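Plan for the bowl you have

I have come around to a view that gets me funny looks at Nemiseo: the most exciting part of robot software right now is the dull middle layer between seeing and moving. Everyone wants to talk about the big model. I want to talk about the planner, and I can do it for hours!

Take nested bowls. A person sees two bowls. A depth camera sees a bright metal blob and a dark line, and the whole question of where one bowl stops and the next starts hangs on that line. 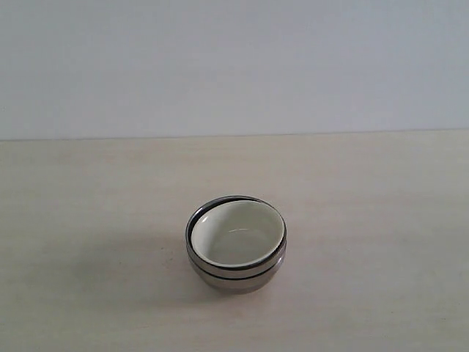

Let the planner doubt

Our old stack, Husar, took whatever the detector said as fact. One object, one pose, go. Vangelis Drakos rewrote it last December so that the detector hands over up to 16 guesses and the planner keeps them all alive until it has to choose. I argued against this (too slow, I said) and I was wrong. The extra cost is 3 milliseconds. You get a planner that can say "one bowl or two, I don't know yet" and pick a move that is safe either way, and I find that lovely to watch in the logs.

Shiny steel is where it pays off most. Polished insides throw the arm's own reflection back at the camera, so a detector will happily report a second gripper down in the bowl.

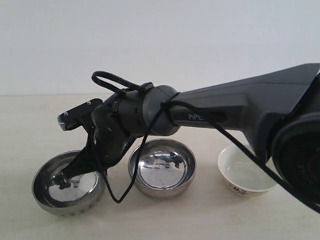
A planner that knows where its own links are can throw that guess out in one line of code. We had spent 500 lines of filters in Kilau trying to do the same job on the image side, and I deleted them with real joy.

Cables are next on my list. Most planners I have used treat the arm as a set of clean solid shapes and leave a hanging cable out of the model. Give it a fat, sloppy volume and plan around that. It costs you some reach, and I'd take that trade every time.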